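The Sorting Bench

Marisa Bianchini started at Stoster in September, on the early shift, which began at six. She had been told it was a repair firm. It was, in a way. People sent in ticket machines and drinks dispensers and the locks off lockers, and Stoster took them to bits and sold the bits that still worked.

Ezzat showed her the cloakroom and then the kettle. He had been there 13 years and walked with his hands in his pockets.

"You're on sorting," he said. "It's the quiet end."

The quiet end was a white table in the back room. The parts came down from stripping in a crate, all mixed up, and she had to put them where they belonged. Coils in one bin, harnesses in another. Ezzat called them coils. On the order sheet they were solenoids, and Marisa called them that for her first morning, until she noticed that she was the only one.

"What do they do?" she asked.

"You put a current through and the pin moves. Take the current off and it moves back. That's all a lock is, most of the time."

He took one from the crate and pushed the pin in with his thumb. Then he gave it to her and went off to see to a delivery.

She liked the work more than she had expected. Her last job had been on the telephones at Reditz, where she had spent two years telling people that their refund was being looked into. At the table there was a thing in your hand and it went somewhere. The wires were the only trouble. They hooked round each other in the bin, and when you lifted one coil you got its neighbour as well.

She took to laying a sheet of paper in the steel tray before she began. The tray was for anything that needed a second look, and small marks and bits of grit showed up better on white. She changed the paper at the start of each shift and folded the old one into her apron pocket, and used the backs for shopping lists at home.

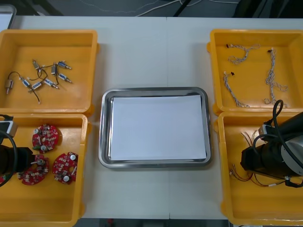 It was in her third week that the Kokus order came in. Kokus made cabinets for museums, and they wanted 300 coils, all tested, by the end of the month. Ezzat read the letter twice and pinned it up by the kettle.

"Have we got that many?" Marisa asked.

"No."

"Will we?"

"Depends who throws what away," he said.

For the next fortnight the crates came down one after another. She stopped taking her break in the canteen and drank her tea standing up. She got quick at the wires. If you found the loose end first and held it against your palm, the rest came away by itself – she showed this to Ezzat, who said he had always just pulled.

One afternoon she found a coil with a bit of tape round it. Someone had written on the tape in biro, very small. It said "sticks when cold, be patient". She put it in the tray, on the clean paper, and looked at it for a while.

"What's that?" said Ezzat.

She handed it over. He held it at arm's length to read it.

"That's Dad's writing," he said.

She had not known that his father had worked there. He told her a little, leaning on the end of the table. His father had gone round mending the lockers at the swimming baths, before they shut, and he had written notes on everything. There had been notes on the boiler at home and one inside the lid of the piano.

"Does it go to Kokus?" she asked.

Ezzat took it across to the test board and clipped the leads on. Nothing happened. He waited with his finger on the switch. Then the pin moved, late, with a small knock.

"It works," Marisa said.

"It works," he agreed. "They'd send it back, though."

He unclipped it and put it in his shirt pocket with the wires hanging out. At the end of the day they were 31 short, and he rang Kokus from the office with the door open and asked for another week. She could hear him saying yes, and no, and yes.

Marisa put the lid on the crate, took the used paper out of the tray and laid a fresh sheet for the morning. Then she went to get her coat.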